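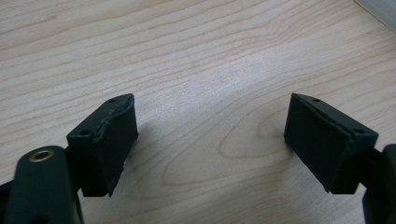
The Halside table, close up

Loops first, as they're my favourite bit. They sit inside each other like the contour lines on a walking map, long stretched ovals in a reddish tan on very pale wood, and the lines either side go wandering off in waves. The proper name for it is cathedral figure (I had to look that up, I'd been calling it "the pond"). There's a bit of a shine across the middle where it catches the light.

Hello and welcome to the table page! A few of you asked after I mentioned it in the newsletter, so here's the whole story. It's mostly about wood grain. If wood grain isn't your thing then the garden pages are over on the left, and there's a very nice set of Keyvan's sweet peas to be going on with.

For everyone else: we got the table in April, from a house clearance in Gosthorpe, and paid £66 for it. I'd gone for a bookcase. The bookcase was horrible, all chipped along the bottom with the back coming away, but behind it was a table with a blanket thrown over it and a box of jam jars on top, and I lifted a corner of the blanket and that was me done for. Mogens Eyvindsson, who was running the sale, said I could have the jam jars as well. I did not want the jam jars. I now have the jam jars.

It's 14 miles home and we did the whole trip with the back of the van tied shut with washing line, Keyvan holding on to one leg from the passenger seat as if that would help. Getting it through the front door took 40 minutes, mostly because we wouldn't take the legs off. In the end we took the legs off.

Why I bang on about the top

I've lived with dull tables all my life. The one I grew up with had a plastic cloth on it that never came off except at Christmas, when a different plastic cloth went on, and I honestly couldn't tell you what was underneath. The one we had before this was painted, and painted tables are perfectly good things to eat off, but you never catch yourself looking at one.

This one I look at all the time. I have my tea at it in the mornings and follow a line with my finger till it goes round the end of a loop and comes back. My mother did it too when she came to stay, without me saying anything, all the time she was telling me about her neighbour's extension.

The colour is somewhere between blond and beige. In the evening with the lamp on it goes a good deal warmer, more like toast, and on a grey day it can look almost washed out. I did try to match it to a paint card for the kitchen shelves and gave up, because whichever card I held against it was right for one patch and wrong for the next. The shelves are now white.

What I did to it (not much)

Mainly I cleaned it. Warm water with a drop of washing-up liquid, a cloth wrung out as far as I could manage, then a dry cloth straight after. I went with the grain, which sounds easy until you get to the loops and find yourself doing a sort of figure of eight.

I had sandpaper ready and everything. Vilhjálmur Vídalín from the tool library at Lostar talked me out of it, thank goodness. He came round to collect a clamp, ran his palm over the top and asked what on earth I thought I was going to improve. He's right, it's lovely and smooth as it is, and I'd have had dust in the butter till Christmas. He told me to get some felt pads on the feet and leave the rest alone, so I did, though I'd bought the sandpaper by then and it's still in the drawer if anybody local would like it.

There was one sticky patch that wouldn't shift with soapy water. I left a damp cloth on it for a minute or two, rubbed, swore, did it again, and it came away in the end. I suspect jam. 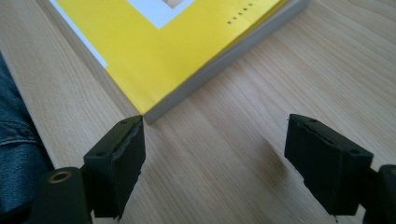 Yusri Goh

Straight grain this time, very fine, all the lines running along side by side on a slant and hardly a wobble among them. Paler and more honey-coloured to my eye, with a darker streak coming through now and again. If you put this next to the loops at the top of the page you might well think they'd come from different trees, and for all I know they did. Steinar Thygesen has a theory about that, see further down.

I used to think of this sort as the boring bit, I'll admit. I've come round to it. It has a soft sort of sheen, more satin than polish, and it's where I like to put a bowl of something, because the loops are too busy for a bowl. A blue one looks best. Keyvan says I'm the only person he's met who arranges fruit according to the direction of the wood, and he's welcome to his own table.

Things people have asked

Is it for sale? No! But Mogens does have clearances now and then, and it's worth getting there early and looking under the blankets.

Where was it made? I don't know. There's no label or stamp anywhere that I've found, and I've been under there with a torch. The family selling it had an idea it came over from Lund with a great-aunt, but they also thought the bookcase was valuable, so I'm not leaning on that too heavily.

What about the two sorts of grain? Steinar's view is that it comes down to how the boards were cut: slice a log straight through and you get the arches and loops towards the middle, cut it the other way and the lines come out straight. He drew it for me on the back of an envelope with a carrot as the log. I followed it while he was talking and lost it again as soon as he'd gone home, so please write to him and not to me.

Do you use mats? For anything hot, yes, always. For tea I use a saucer if I remember.

Does it wobble? It did a bit, and that was the floor. A folded beer mat under the window-side leg has sorted it for now.

I'm hoping to add the legs and the little drawer once I've got the drawer to open. Last updated August 2023.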